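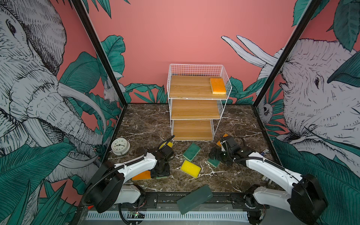 Workplace News

Brukex moves shelf sorting to robot arms

Brukex has put two-armed robot stations on shelf sorting at its Dastinlow site, starting with household items such as sponges. Fengying Yuan, who packed by hand there until December, now runs 3 stations and steps in when an arm drops something or stalls.

No jobs have been cut, the company said, but the late shift now ends at 1730. Shift lead Kristýna Slanina said her crew bends less and watches screens more. "Some people miss the packing," she said. Pay for the new role is still being discussed.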